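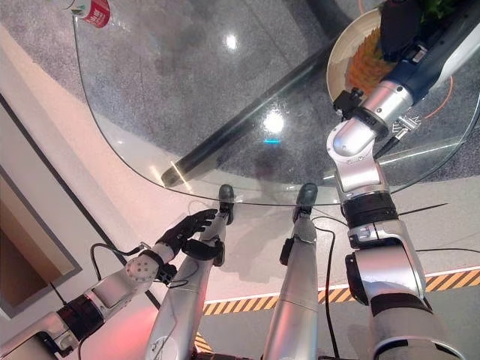 Figure 1. The glass table in Room 1332, with the bowl near the top right and two bright white reflections on the glass.

Living With a Glass Table
Project report, Everyday Interiors
Group: Kimie Sakamoto, Guangming Shao and me (Wanting Fu)

Why we picked a table

Our assignment was to choose one piece of furniture that gets used every day and find out how it works for the people who use it. Most groups went for chairs. We had a big list going (bunk beds, the awful shelf in the laundry room, a beanbag) and then Guangming put his mug down on the glass table in Room 1332, we all winced at the clunk, and that was the end of the list.

Room 1332 is the lounge in Ello House. The table has been there since 2010, according to the label Guangming found in the house binder, and it gets used for snacks, card games, group work and feet. I have strong feelings about the feet.

What we wanted to know

Two things, mainly. Where do people put stuff down on a clear surface, and how much does the light bother them? I also wanted to know if people notice the edge, because I have walked into it more often than I'd like to admit in a graded report.

What we did

We ran the project in January. Kimie made a paper map of the tabletop, and whenever one of us was in the lounge we marked where things were sitting on it. Food was green, drinks were blue, everything else was pencil. Guangming talked to 7 people who live on our floor, and I did the light part, which mostly meant sitting on the carpet at different times of day squinting at a table.

We also tried 6 spots for the food bowl, from the very middle out to the edges, and left it in each one for an evening to see if people moved it. They did! A lot!

Where things end up

I expected the middle to win. It's where you'd put a vase if you were that kind of household. But our map has a big pale hole in the center and a crowd of marks around the outside, especially by the couch. Kimie thinks it's plain laziness and I think it's the noise. When you set something down in the middle of the glass you have to stretch, so you land it harder and everyone hears it. We argued about this for a whole lunch and didn't settle it, so both explanations are in here.

The bowl was the best part. It's a beige one with a wide rim, nice and easy to grab, and whatever is in it, people pull it toward themselves and leave it there. By the end of an evening it was nearly always by an edge. Savvas Theodorakopoulos, who was one of our interviews, told us he slides it with one finger because he likes how smoothly it goes. Fair enough, but that's probably where some of the fine scratches come from.

Tall things worried us more than bowls. A container that stands close to the side of the table is easy to catch with a sleeve, and there's no lip on the glass to slow it down. We had one spill during the project. It was mine. It was juice, and the gray carpet took it very well, so I take back what I said about that carpet in our proposal. The mottled pattern hides plenty.

The light

Okay, so the light. If you look at Figure 1, there are two bright white patches on the glass, and the bigger one spreads out next to the dark bar under the table. If you're trying to read a worksheet lying flat in a spot like that, you end up tilting your head or dragging the paper somewhere else. Five of the people Guangming asked said they'd moved their work because of glare without really thinking about it.

The other half of the problem is what you see through the glass. You get the carpet, seams and all, plus the bar running across at a diagonal, and then reflections lying on top of everything. It's a lot of information for a table. Jinfeng Du said it made her tired and that she'd started doing her reading on the floor. I don't mind it so much. I think it makes the room feel bigger, and it's a small lounge.

The edge

The rim has a thin greenish line, and the front corner is rounded off, thank goodness. Against the gray carpet I can follow the line fine if I'm sitting still and looking for it. Walking in at night with a plate is another story. Three people besides me had a shin story for us, and Savvas had two.

What we'd change

We priced out a frosted film from Vikanport and decided against it, because everyone we asked liked being able to see through, even the ones who complained. Our suggestions are cheaper:

A cloth or felt mat at the couch end, big enough for the bowl and two mugs.
A floor lamp in the corner, so the ceiling light can stay off in the evening.
Small clear bumpers on the side people walk past.

We tried the mat for the last few days using Kimie's scarf. The clunk went away completely and the bowl stayed put, mostly, although Savvas says he misses the sliding.

Problems with our project

We only marked the map when one of us was around, so mornings are badly covered (none of us is a morning person). Also, people behaved strangely politely once they knew about the green and blue pens. Guangming caught someone lining up their drink with the edge. If we did it again I'd start earlier, tell fewer people, and do the light notes on cloudy days too. The full map and Guangming's interview notes are in the folder we handed in with this report.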